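Critical Edition of the Clellum Lectionary
Progress Report to the Kirnon Foundation
Submitted 10 October 2018

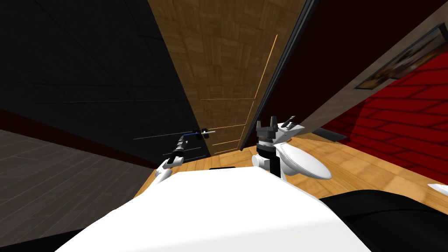 This report covers the second funded period of the project. It follows the headings in the Foundation's reporting template, except that staffing and budget are treated together, as agreed with the program office. Readers who need the full list of witnesses should consult the appendix to our first report, which has not changed apart from the two corrections given below.

Collation

The collation of the Greek text is complete for the Gospel lections and well advanced for the remainder. The manuscript has 596 surviving pages, and every legible page has now been transcribed twice, by different hands, and the two transcriptions compared. Differences between them were settled by Dr. Noémie Collet, whose decisions are recorded in the working file with the initials of both transcribers. Most of the differences concerned abbreviations and breathing marks. A smaller group involved real doubts about what the scribe wrote, and these will be reported in the apparatus with a query.

The leaves damaged by water near the end of the volume remain a difficulty. Of these, 17 could not be read with confidence from the existing microfilm. Dr. Hòa Quách examined them at the holding library during the spring and recovered a good part of the text, including the heading of a reading for a local feast that earlier catalogs had passed over. Her notes have been entered in full. Where the text is still lost, the edition will print a gap of the estimated length and will not supply wording from the printed lectionaries.

Corrections to the first report

Witness L was described there as a twelfth-century manuscript. Following advice from Sandrine Arnaud, who has studied the hand and the ruling pattern, we now assign it to the late eleventh century. The shelf mark given for the Lefèvre fragment was also wrong. The correct mark appears in the revised list held by the project office, and the library has been informed.

Introduction and commentary

Evander Rennie has delivered drafts of four chapters of the introduction: the history of the manuscript, its physical makeup, the calendar of feasts, and the relation of the text to other lectionaries of the same family. The advisory board has read the first three. It asked for a shorter account of the nineteenth-century owners and a fuller account of the quire structure, and Mr. Rennie has revised accordingly. The fourth chapter argues that the weekday readings were copied from a different source than the weekend ones. Two members of the board are not persuaded by the evidence from Luke, and the chapter will be discussed again before it is approved.

The commentary is behind schedule. It was planned to reach the end of the Johannine readings by this point and stands at present in the middle of them. The delay comes mainly from the decision, reported last year, to include the marginal musical signs, which have taken much longer to check than we had allowed for. We do not propose to reverse that decision. Léonie Brunet has taken over the notes on the signs, leaving Dr. Collet free for the textual notes.

Publication

Sinex Press has confirmed its interest in the edition and has seen a sample of the Greek text with its apparatus. The press prefers a single volume. The editors would still like two, with the plates and the introduction bound separately, so that a reader can keep the text open while consulting them - but the retail price of a two-volume set is a serious concern, and we recognize that individual scholars and smaller libraries would be the first to feel it. The press has been asked to prepare costs for both forms. The transcriptions will in any case be placed online without charge, as the terms of the grant require.

Staffing and budget

There have been no changes of staff. Spending on travel was below the estimate, as one planned library visit could be combined with another. Spending on image rights was above it. We request permission to move the unspent travel funds to the rights heading; no additional money is sought. A signed statement of accounts is attached separately.

Work for the next period

The collation of the remaining readings should be finished by December. The commentary will continue through the Johannine and Matthean sections, and a full draft of the introduction will go to the board once the fourth chapter has been settled. The index of biblical citations will be started by Ms. Brunet when the page numbering of the Greek text is fixed.

Questions about this report may be addressed to Dr. Collet at the project office.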